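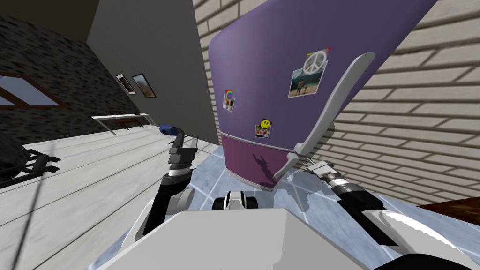
A cozinha simulada do Kemus, com o braço direito perto do puxador da geladeira.

Cheguei à oficina compartilhada esperando cheiro de solda e encontrei o dono do projeto de meias, tomando café na frente de dois monitores. O Kemus é o robô de dois braços que ele vem montando desde dezembro, e por enquanto boa parte do trabalho acontece dentro do simulador. "O braço de verdade está ali na caixa, pode olhar, mas cuidado com o cabo", ele me avisou antes mesmo do oi.

Perguntei por que começar logo pela geladeira (eu teria começado por uma gaveta, confesso!). Ele riu. "Porque a porta pesa, o puxador é curvo e a garra chega torta. Se eu resolver essa, a gaveta sai numa tarde."

A cozinha virtual tem geladeira roxa, ímãs na porta, um sorridente amarelo, outro com o símbolo da paz, e até quadrinhos na parede. Quis saber se aquilo tudo servia para alguma coisa. "Serve para mim, que passo a noite olhando para isso. Cozinha cinza dá sono."

O programa que planeja os movimentos se chama Skevach, nome que ele tirou de um caderno antigo e não quis explicar. Na última rodada foram 80 tentativas de abrir a porta, e 18 deram certo. Achei pouco, ele achou ótimo: "Na semana anterior eram 5! O cotovelo esquerdo vivia batendo no tronco. Mudei o limite da junta e melhorou na hora."

E o robô físico? Falta a base. O pessoal da Flititz, a oficina que divide o galpão com ele, ficou de cortar as chapas, e os motores do ombro ainda esquentam depois de uns 15 minutos ligados. "Já queimei um driver e dois dedos", contou, mostrando o polegar.

Antes de eu sair, ele ainda quis me mostrar a Slanina, a garra que está imprimindo em casa, com ponta de borracha. A primeira versão rachou no meio. A segunda estava na impressora, e ele já olhava o relógio. "Se eu for agora, pego a última camada."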